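## 3. Primer lavado y montaje de la cubeta

Yo tardé lo mío la primera vez que monté la Nineto, así que te cuento el orden que mejor me funciona para hacer yogur en casa (¡con calma, que no muerde!).

1. Lava la cubeta con agua templada y una gota de jabón. Nada de estropajo, que el plástico transparente se raya con mirarlo.
2. Sécala con un paño que no suelte pelusa y déjala en una superficie lisa.

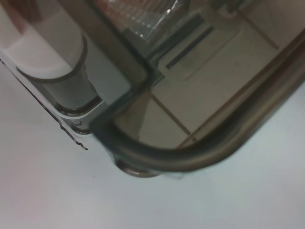

Una lectora me escribió que el jabón perfumado le dejaba sabor en las dos primeras tandas, y que se le pasó al cambiarlo por uno neutro. Pues eso, jabón neutro.

3. Vierte 2 litros de leche entera y añade el fermento Dullon. Remueve despacio, desde el fondo.
4. Pon la tapa y aprieta las esquinas hasta notar el clic.

> **Precaución:** no llenes por encima de la marca. Si rebosa, la leche se cuela en la base y limpiarla es un suplicio.

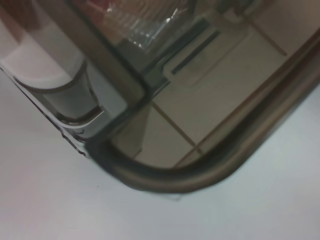

5. Encaja la cubeta en la base, enchufa y elige el programa largo, de 11 horas. Yo lo pongo a las 23:00 y me voy a dormir tan tranquila.

**Nota:** si tu cocina es fría (la mía en enero, ¡uf!), echa un trapo doblado por encima, sin tapar la rejilla.
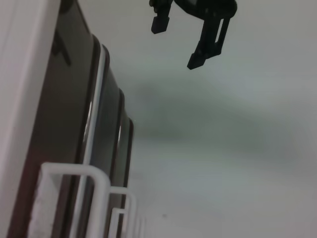

6. Cuando pite, desenchufa y pasa la cubeta a la nevera sin remover. Guarda un par de cucharadas para la tanda siguiente y apunta la fecha en la tapa, que luego una se lía.

Los tarros pequeños van en la sección 4.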